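Acrylic Practice Sets: Bench Gallery

Dritthorpe Nail Workroom

25 Nov 2022

This page covers acrylic practice work on loose tips, done at a desk with the tip mounted on a holder. It is meant for people who already own a brush, a monomer and a powder and want to see how a working surface can be laid out. Notes on materials and method follow. Product choices are those used in this workroom and can be swapped for equivalents.

Compiled by Kohei Arai.

Tips and holders

Practice tips are pressed onto a short holder with a pea of reusable putty. The putty goes on the underside of the tip, toward the cuticle end, so that the free edge stays clear on both sides. Too much putty lifts the tip and changes the apparent arch. Too little lets it rotate under the brush, and a rotated tip gives an off-center apex.

Clip stands are the alternative. They hold the tip from behind and need no putty, but the clip takes up a few millimeters at the cuticle end and that area cannot be worked. We use clips for color samples and for curing, and short holders for sculpting.

Surface preparation

Each tip is buffed with a 240 file until the shine is gone, then wiped with a lint-free square and cleanser from a pump bottle. Dust left in the side walls is the most common cause of lifting in the Urnwood set, our first practice series. Hands stay off the buffed face after wiping.

Squares are cut small and used once. A square that has picked up pigment will put a faint tint on the next tip, and it shows clearly under a pale pink.

Brush control

The brush is held like a pen, well back from the ferrule, with the side of the hand resting on the desk or against the other hand. The holder is turned to meet the brush. Reaching around a fixed tip with the brush produces uneven side walls, usually thicker on the side nearest the working hand.

Pressure is light. The belly of the brush moves product; the point is for the cuticle line and for cleaning the edge. 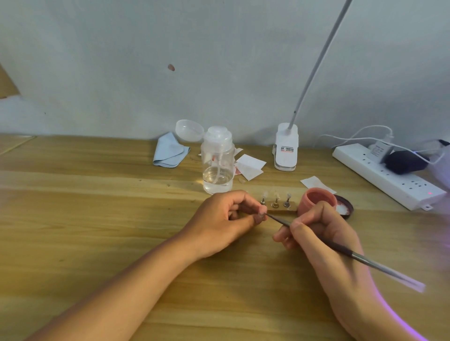

For finer work, such as a smile line or a narrow stripe, rest both wrists on the desk and bring the two hands together so that one steadies the other. The elbows should be supported as well. A chair set too low raises the shoulders and the line starts to shake after the second or third tip.

Liquid and powder

Decant small amounts. A shallow lid or dish is enough powder for a practice session and is easier to pick up from than a deep jar. Close the main jar between sets. Powder that has taken on vapor from the monomer will clump, and it should be thrown away – do not return it to the jar.

Bead ratio for the Urnwood set is medium-wet. The bead should settle to a smooth dome without running. If it stays grainy, the brush was too dry. If it floods the side walls, blot the brush once on a paper towel before the next pickup. Always wipe on the same side of the brush so the hairs keep their shape.

Keep uncured product off the skin, and keep the room ventilated.

Setting times

The mix we use can be filed when a tap with the brush handle gives a clear click. We leave each tip for 45 minutes before shaping with anything coarse, which is longer than strictly needed but removes one variable when comparing sets. In January, with the workroom heating off overnight, the first tips of the day took noticeably longer to click.

Light

A clip-on lamp with a long arm is preferred over a fixed base lamp. The arm should come in from behind the work, high enough that the hands do not throw a shadow over the tip. White light only for color matching. Check apex and side walls by tilting the tip until the reflection of the lamp runs down its length; a break in that line marks a low spot or a ridge.

Bench layout

Liquids stand behind the work and away from the forearms. Power strips go to one side, with cables led back to the wall and clear of anything wet. Finished tips wait in a row of stands behind the hands, where they can be compared with the one in progress. A folded cloth is kept within reach for spills.

Wipe the desk between sets. Filing dust travels farther than expected and sticks to tacky layers.

Series in this gallery

Urnwood – short natural shape, pale pink, single color. Practice for side walls and cuticle line.

Drullau – medium almond, white over pink. Practice for smile line. The 2 best tips from each session are kept and the rest are soaked off.

Reddy – sample tips for color reference, clear coat over pigment, kept on clip stands. The full reference box has space for 600 tips and is sorted by base shade, then by finish.

Storage

Cured tips are stored face up in divided boxes, with the date and mix ratio written on the underside in pencil. Marker bleeds through clear tips within a few weeks. Boxes are kept out of direct sun, and pinks are checked against the Reddy reference before any set is used for display.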